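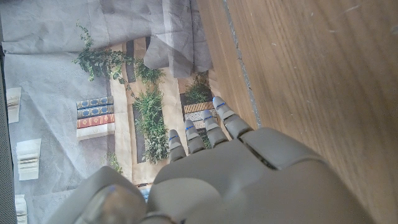 Ivy, old books and a rumpled gray cloth, right up against the wood.

Glenys Skyrme answers the door with a roll of printed vinyl under one arm and a mug in her other hand, and she's already talking. "Mind the stairs, there's another one drying on the rail," she says, and up we go to the room where she makes her backdrops.

I'd been wanting to visit since March, when I bought one of hers (a pantry, all jars) and hung it behind my sewing table. Glenys sells them under the name Calvo. Most people use them for photographing candles or soap or whatever they make at home. Some just like having a nice shelf to look at!

The one I fell for on this visit is a printed interior with shelves, plants and books. There's a stack of four books lying on their sides, two of them dark teal with gold on the spines, then a reddish-brown one, then a fat pale one on the bottom. I asked her if they were real.

"They were real once," she says. "I mean, I photographed real ones. The teal pair came out of a box at the Barholm sale and I paid 3 dollars for the lot. I've never read a page of either."

And the ivy? "Oh, the ivy is mine. It lived on top of the fridge for years. It trails beautifully and it drops leaves in the butter."

She prints everything flat and big, and she doesn't fuss over wrinkles. I'd have had the iron out. Glenys waves that off. "You'll never get it dead flat, and if the light's soft you won't care. Roll it face out, leave it overnight, and stop poking at it."

What she does fuss over is the edge, the place where the print stops and the real wood begins. She likes a warm brown surface beside a sheet like this one, with plenty of grain. "People buy a lovely backdrop and put it next to a white plastic table," she says. "Then they write to me and say it looks fake. Well, yes!"

The gray cloth is an old habit from her years dressing windows for a furniture store called Favier. She crumples it along the top and lets one thick fold hang down over the picture. "A real fold over a printed shelf, your eye gets muddled in a nice way. I had a boss who pinned every crease. I used to go around after him taking the pins out."

Her order book, which she keeps in pencil, had reached number 2161 when I visited. Number 1723 is the one she remembers best, a customer who wanted a bookcase with no books on it. "Just shelves! I did 2 versions and she sent both back. Then she ordered the ivy one and I never heard another word."

Next she wants to try a greenhouse, if her friend at Feneck Nursery will let her in early, before the watering starts. I asked if she'd sell me the books and ivy in the meantime. She rolled it up face out and told me to leave it overnight.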